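January 14, 2022

Duggan lamp housings, diffuser panels, continued from the August entries.

Picked this up again after the gap. Status as I left it: the opal acrylic was rejected (too even, and it yellows next to the old housing paint), the sandblasted float was rejected (fingerprints), and patterned glass was the remaining candidate. The offcuts from Dedetti had been sitting on the rack since then, wrapped, unlabeled except for a pencil mark on one corner. Labeled them now. Pattern name goes on the smooth face, lower left, with the rolling direction as an arrow. Please keep to this. Two of the August readings can't be used as I didn't write down which face was toward the lamp.

**Setup**

Same lamp, same driver, meter on the fixed arm at the far end of the bench. Blackout curtain down. Lamp warmed up before every reading until the meter stopped drifting. Panel held in the slotted wood frame, not taped. Tape left a bright line down one side in the earlier work and I spent a while blaming the glass for it.

Bare lamp, no panel, center reading: 3247 lux.
Hammered pattern, textured face out: 2068 lux.

The second number is a center reading only and says little about total light through the panel, as most of the missing light has been thrown sideways. For total transmission we would need the sphere, and the sphere is still at Wiveck for recalibration. I have left the column blank in the sheet. Don't fill it from the supplier's figure, which is for a different thickness.

**Texture in or texture out**

Turned the panel around and repeated. The center reading moved a little and then moved back on the next repeat, so I am treating the two orientations as equal for brightness. They are not equal to look at. With the textured face toward the lamp, the outer surface is flat and picks up a clean reflection of the window, and the pattern behind it looks dull. With the textured face out, the reflection is broken up and the panel reads as one surface from across the room.

Cleaning goes the other way. Dust sits in the low spots of the texture and a dry cloth only pushes it around. Damp microfiber, then a second dry one, gets most of it. For a housing mounted at ceiling height this matters more than the reflection, and I would go with texture in for the high units and texture out for the wall units. To be agreed before the order goes in. If we split it, the clips need to be checked with the texture on the clip side, as the contact area is smaller there.

**How much the pattern hides**

The housing has a bracket directly behind the panel and the client does not want to see it. Hammered glass does not hide things that are close to it, and it softens things further back. A dark bar against a light background stays readable as a bar. The outline wobbles, the bar does not disappear. Same thing is familiar from garden tables, where the legs show through the top.
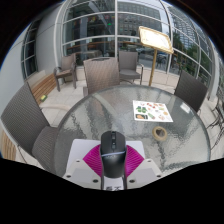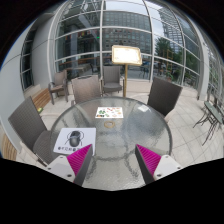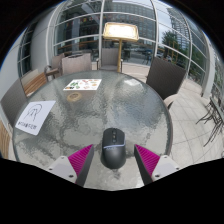 Round table, textured glass top.

For the bracket there are two options. Paint it the same off-white as the inside of the housing, or move it back. Painting was tried first because it costs nothing. Used the leftover matte from the reflector job. With the lamp on, the bracket can't be picked out from normal viewing distance. With the lamp off and daylight from the side, there is still a faint darker band, which I think is the shadow under it and not the bracket itself. Moving it back would need a new hole pattern in the housing and I don't want to open that drawing again for a shadow.

**Edges**

Cut 3 test pieces from the larger offcut. Scored on the smooth face. First two ran clean. The third wandered off the score near the end, leaving a flare on the lower edge. The pattern is deeper at that corner and the thickness was changing under the score line. Not a fault in the cutter. Wheel was new, oil was fresh.

Ground all edges on the wet belt, medium then fine. Seamed the corners by hand. Note that the textured side shows small bites along the arris where the belt crosses a low spot. These are hidden by the clip lip on the long sides but would show on the short sides. Ask Dedetti whether they can leave a plain border when they roll it, though I expect the answer is no for a quantity like ours.

None of these pieces are tempered. Production panels have to be, and holes and edges must be finished before they go in the furnace. Anything that is the wrong size after tempering is scrap. I have written this on the front of the job folder as well.

**Clips and gasket**

Silicone strip from Skilness, soft grade, 9 mm wide. Stuck well to the smooth face. On the textured face it only touched the high points and could be peeled off with a fingernail. Pressing it down overnight under a board made a small improvement. A bead of neutral-cure sealant under the strip would fix it but makes the panel hard to remove for lamp changes, and the service note says the panel comes out without tools.

Alternative: put the strip on the clip instead of on the glass. Tried it with one clip. Holds, no rattle when the housing is knocked by hand. The strip needs to wrap over the clip end or the corner of the metal touches the glass when it is pushed in at an angle. Made a paper template for the cut and put it in the folder.

**Open items**

- Sphere back from Wiveck, then total transmission, both faces.
- Quote for tempered panels, finished edges, arrow along the long side.
- Confirm split of texture in / texture out by mounting height.
- Repeat the rattle check with all clips fitted and the lamp hot — the housing grows more than the glass does.
- Re-shoot the two August readings, face noted this time.
- Offcuts are on the lower rack, paper between them. The flared one is in the blue tray and has a sharp corner, gloves.

Bench cleared, belt drained, curtain left down for the next run.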